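Household Economics, Week 6
Handout: Sorting, or who does the work once the council stops doing it

Every waste scheme rests on a small amount of unpaid labour by people who did not ask for the job. Rinsing a jar takes seconds. Multiply by a town and you have a factory with no wages bill, which explains a good deal about its popularity with finance departments.

Our case is Litia, where the council moved from one mixed collection to separate streams in May. Dikico won the contract. The leaflet ran to 17 pages, and the page on yoghurt pots contradicted the page on lids.

Terms to know before the seminar:
Contamination - the wrong thing in the right bin.
Wish-cycling - the wrong thing in the right bin, with good intentions.
Capture rate - the share of a material that reaches its proper stream at all.

Litia hoped for a capture rate of 60 per cent and got roughly 40. Note that neither figure tells you how clean the stuff was.

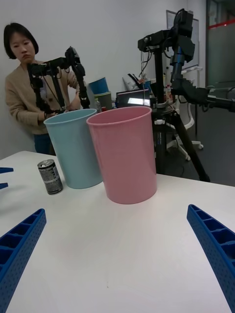
Two containers, one pink and one blue.
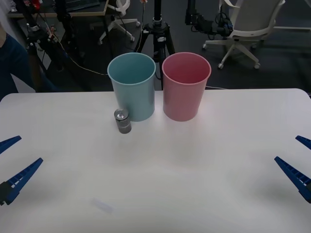 Yang objected in last year's seminar that the whole argument leans on time being scarce, and plenty of households have more time than money, so a charge per bag would hurt them far more than rinsing ever could. Fair point, and one the set reading skips. Bring an answer to it.

Charging per bag (the Farex model, chapter 2) does cut what people throw out. It also raises what they leave in other people's bins after dark. The textbook calls this leakage.

For next time: keep a note of the minutes you spend sorting at home. Put a price on them at whatever wage you think you deserve, then at the one you get.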